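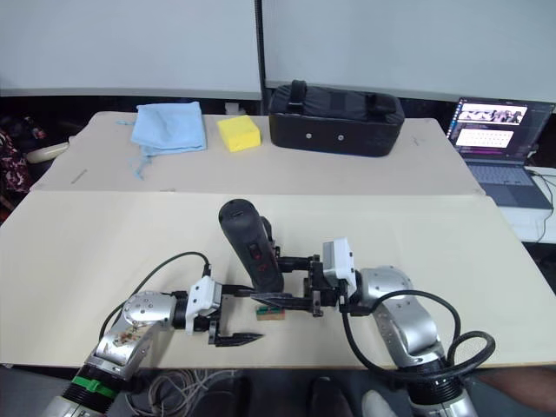 双腕の模倣学習用データを集めています。課題は「右手で持った物を左手に渡す」だけで、目標は3000エピソード、いま集まっているのは志だけ立派なその一部です。手順書では毎回同じ配置から始めることになっているのですが、奥の台に水色の布と黄色いスポンジと黒いケースが並んでいて、これを片付けるべきか残すべきかで研究室が静かに割れています。私は残す派でした。ところが最初の65本で学習させた方策は、受け渡しの直前で左のグリッパーが開いたまま固まり、何かを深く考えているような姿勢で時間切れになります。18回試して、渡せたのは8回。

知りたいのは次の点です。

背景の物は固定、ランダム、撤去のどれがいいのか。

固まるのはデータ不足なのか、操作者の癖なのか。遠隔操作は私とSattiさんの二人で、彼は受け渡しの前に必ず一呼吸置きます。私は置きません。性格の差だと思って放っておきました。

失敗したエピソードは捨てるべきか。収録ソフトはZastanelで、消すボタンだけは妙に押しやすい位置にあります。

Annatjie Naidoo

Darragh Mac Carthaigh

固まる原因は一呼吸のほうだと思います。うちも同じ目に遭いました。止まっている間のフレームは、観測がほぼ同じで行動がほぼゼロという組がずらっと並びます。学習する側から見れば「この姿勢では動かないのが正解」という教材を大量にもらったことになるので、真面目に守ってくれます。人間の新人より素直です。

やることは順に、

まず各エピソードの関節速度を時系列で描いて、受け渡し前に平らな区間がどれだけあるかを操作者別に見る。操作者の名前がメタデータに入っていないなら、今日から入れてください。後で思い出すのは無理です。

次に、平らな区間を間引いて学習し直す。全部消すと、今度は相手の手を待たずに放すようになります。左が閉じるまでの待ちは意味のある待ちなので残し、その手前の、操作者が気合いを入れているだけの待ちを削ります。

それから二人で手順を合わせる。どちらの流儀でもいいです。ただ、うちは合わせる話し合いのほうが再学習より長くかかりました。

背景については、並びを変えながら残すのに一票。毎回同じ場所にあると、方策が布やスポンジを位置の目印に使うことがあります。片付けた瞬間に成績が落ちたら、それが答えです。ついでに手前の台の、緑の縁がついた小さな木のブロックも気にしてください。受け渡し点の真下に毎回あるなら、目印としてはスポンジよりよほど優秀です。課題に使わないなら動かすかどけるか、どちらかに決めたほうがいいです。

失敗は捨てずに別フォルダへ。消したデータが必要になるのは決まって消した翌朝です。

Radka Kadrić

Mac Carthaighさんの話に足すと、渡す物も見直したほうがいいかもしれません。縦に持った黒い物を黒いグリッパーで挟むと、カメラからは指と物の境目がかなり分かりにくいです。左が閉じどころを決められないのは、見えていないからという可能性もあります。握る部分に明るい色のテープを一周巻いて20本も30本も撮る前に、まず数本だけ撮って、画像を学習時の解像度まで縮めて自分の目で見てください。自分に見えないものは、だいたいモデルにも見えません。

ケーブルも少し。右腕の横の大きな輪、腕の姿勢で形が変わりますよね。視野に入るのは仕方ないとして、収録の途中で束ね直すと前半と後半で見た目が変わります。Birkurelの案件でこれをやり、きれいに束ねた日の分だけ成績が悪いという、片付けた人が報われない結果になりました。束ねるなら初日、さもなくば最後まで放置です。

Anayeli Contreras

学習率を下げれば直ります。うちは直りました。課題は積み木でしたけど。

Annatjie Naidoo（追記）

速度を描いてみました。Sattiさんの一呼吸、図にすると見事な平野でした。本人に見せたところ「丁寧と言ってほしい」とのことです。間引いた版を今晩回します。ブロックはひとまず引き出しに入れました。学習率には触っていません。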